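A day at the paper mill in Rutitz

I have wanted to see the mill at Rutitz since I was a student of bookbinding, and in August I finally went. The visit is possible only in summer, when the river is low enough for the lower floor to be opened, and one must write to them first. I wrote twice. The answer came by post, on their own paper of course, with a deckled edge and a small watermark of a heron, and I still keep it in my desk.

From Sevley one takes the small train to the last stop and then walks. The walk is pleasant for the first half, along the water under alder trees, and then there is a hill which the letter did not mention. I arrived at 10 in the morning with a red face and was given a glass of elderflower water at the gate. Our group was small. There was a married couple who restore maps, a teacher from Burninmont, two students who drew everything in their notebooks, and Kenji Holloway, whom I knew a little from letters and had never met. He makes boxes for books, very exact ones, and he had brought a sample of grey board to compare with theirs.

The guide was Kvido Kadlec, who has worked at the vat for many years and speaks softly, so that everybody had to stand close. He began in the rag loft. In the old times the rags came by boat and were sorted here by women who sat along the windows, where the light was good, and cut off the buttons and seams with a blade fixed upright in the bench. The blades are still there, worn to thin crescents. I put my finger near one and it was quite sharp.

Nowadays they use mostly cotton offcuts from shirt makers, and some linen when they can get it. Linen is dear and also stubborn. Mr Kadlec told us that a full linen charge must stay in the beater for much longer than cotton, and that one hears when it is ready, from the sound of the roll. He let us listen. I heard only a great noise, but Kenji nodded as if he understood.
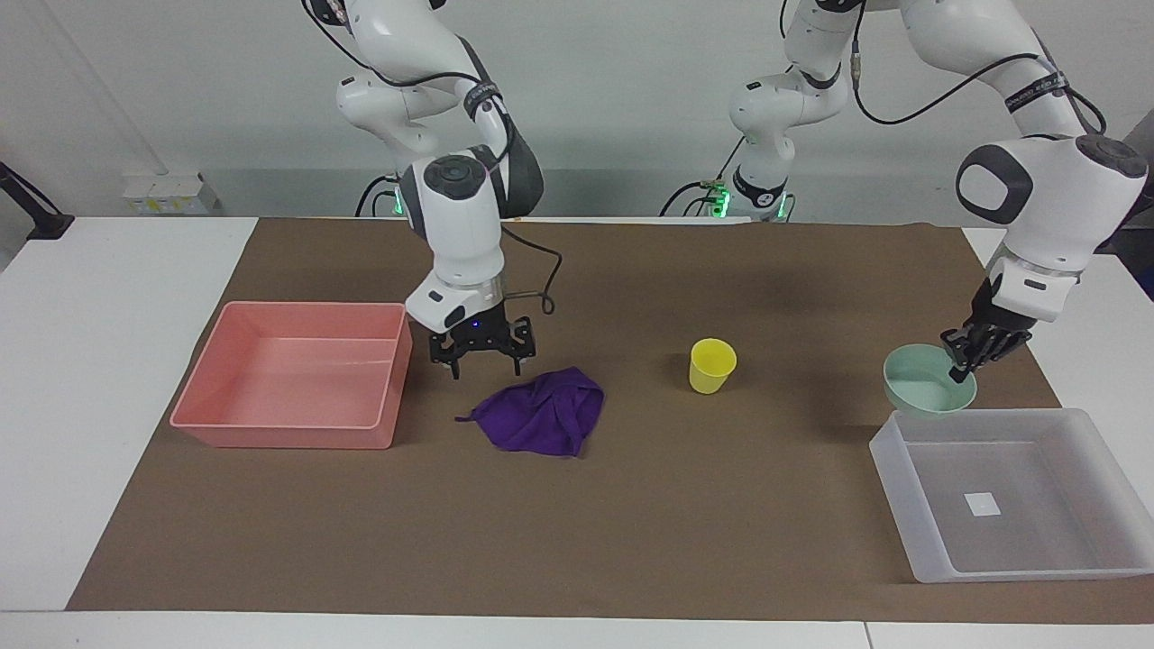

Page last changed: August, evening (spelling of the village names corrected)

After the loft we went down the outside stairs to the beater room. The machine is an oval tub with a heavy roll on one side, and the pulp travels round and round like a slow, thick river. It is called a hollander, and this one was brought to Rutitz in pieces and put together again inside the building, so it cannot leave by any door that exists today. The floor was wet and we were asked to walk in a line. The teacher from Burninmont asked if the water is treated, and the answer was rather long. In short, the spring behind the mill has very little iron, and iron is what makes brown spots in paper after many years. When the mill owners in the valley quarrelled in the past, it was nearly always about who had the clear water.

The vat room was for me the best part. It is low and warm, with a smell something between a laundry and a cellar. Two people work together, the vatman and the coucher, and they do not talk, only pass the mould from one to the other. The vatman dips, lifts, gives a shake forward and back and then to the side, and by the time you have understood what he did the sheet is already made. The coucher rolls it off on the felt. Then another felt, another sheet, until the pile is high enough for the press.

We were allowed to try. I had made paper at home in a plastic basin and so I had some confidence, which I lost at once. The mould is heavy when full of water and it wants to tip toward your stomach. My first sheet was thick on one side like a slice of cake. My second had a drop mark in the middle, which they call a vatman's tear. Mr Kadlec looked at it kindly and said he had made 200 of those in his first month, and put my sheet back into the vat, where it became pulp again. I liked this very much, that a mistake can simply be stirred away.

Kenji's first sheet was good. His second was also good.

At noon there was lunch in the yard, soup and dark bread with caraway, and a plum cake that was made by somebody in the village. The price of lunch was included. I mention it because on the mill's own page it is written that one should bring food, and so most of us sat there with two lunches. The map couple gave their sandwiches to the students, who had no difficulty with them. 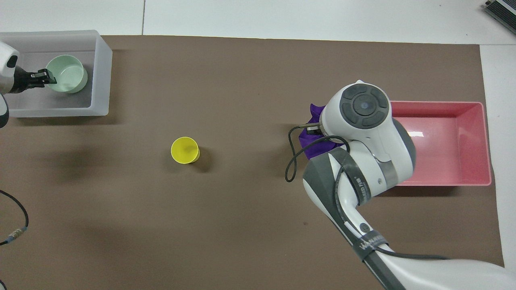
In the afternoon we saw the drying loft, up six flights of narrow steps. Please do not wear the wrong shoes, I did. The loft has wooden shutters along both long sides, and these are moved by hand through the day according to the wind. The sheets hang in small groups over ropes, and the ropes are covered with cow hair, because hemp would leave a stain. It was very quiet up there, and from time to time all the paper moved together. The students stopped drawing for a while and just stood.

From the loft one comes to the sizing room. Fresh paper drinks ink like a sponge, so for writing it must be sized, and in Rutitz they still do it with gelatine for the better sheets. I will not describe the smell. Then the sheets are dried again, more slowly, and pressed, and finally somebody looks at each one against the window and puts it in the first pile, the second pile, or back to the beater. The woman who did this work on our day had three weights of paper in front of her and could tell them by the sound when she shook a corner. She tested us with our eyes closed. I was right once.

The last room is a small museum. It has moulds hanging on the wall, some with portraits in the wire, and a case with letters found in the roof. The labels are only in the local language, but there is a printed sheet to borrow. My favourite object was an order book from Shehu & Sons, a stationer who bought from the mill for two generations and complained in every letter. The colour was too blue, then too cream – then the parcels were tied with the wrong knot. They never once changed supplier.

In the shop I bought 2 packets of text paper and a single large sheet with onion skin in it, which I have not the courage to fold. Prices are fair if you think how many hands touch each piece. Kenji compared his grey board with theirs for a long time by the door, bending the corners, and finally bought a heavy roll-ended bundle that he had to carry down the hill under his arm. He has since written to me that it cuts cleanly but warps if you paste only one side, so please line both.

Some practical notes for those who want to go.

Write early, by post or through the form on their page, and give the number of persons. The group is kept small and they do not take children under 6, on account of the beater.

The visit costs 600 in local money, with lunch and with the sheet you have made yourself, if it survives. Mine was sent later between two boards and arrived flat. Cards are not accepted in the shop.

The last train back to Sevley leaves earlier than one expects, so look at the board when you arrive. There is a bench and a water tap at the station, and no kiosk.

The lower floor was damp and cool even in August. Take a jumper, and an old one if you wish to try the vat, for the pulp dries in the wool and must be picked out with a needle. I am still finding small white crumbs in my left sleeve.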